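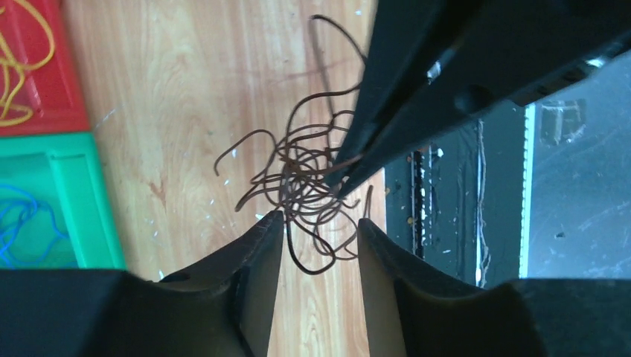 How do you get a tangled cord undone without cutting it?
Keep the whole bundle loose and work the loops outwards, a little at a time, before you go anywhere near an end.

Most people do the opposite. They find an end, pull it smartly, and turn a mess into a knot. A mess takes ten minutes. A knot takes an evening and some of your better language.

What you need
A table with decent light. A pale one is best for dark cord. Something with a fine point, such as a blunt darning needle. Tea.

1. Drop the bundle on the table and leave it flat. Held up in the air, it tightens under its own weight.

2. Pat it out with your fingertips until it spreads into a rough circle and you can see through the middle.

3. Pinch one strand at the edge and hold it still. With the other hand, tease the neighbouring loops away from it. Swap sides when you get bored, which will be soon.

4. Look for the ends now. Feed each one back the way it came, under and over, and lay the freed length well off to one side - it will try to rejoin its friends.

5. If a crossing locks up, push cord into it from both sides. Use the needle to open it. Pulling is for people who own scissors.

6. Rubbery cord grips itself, so a pinch of talc helps. Wipe it off afterwards.

Once it's free, wind it in a figure of eight round your thumb and little finger and tie the middle loosely. I did 87 metres of the stuff in October and put it all away in a Pringate tin, where it has behaved so far.

Last updated 01/12/2020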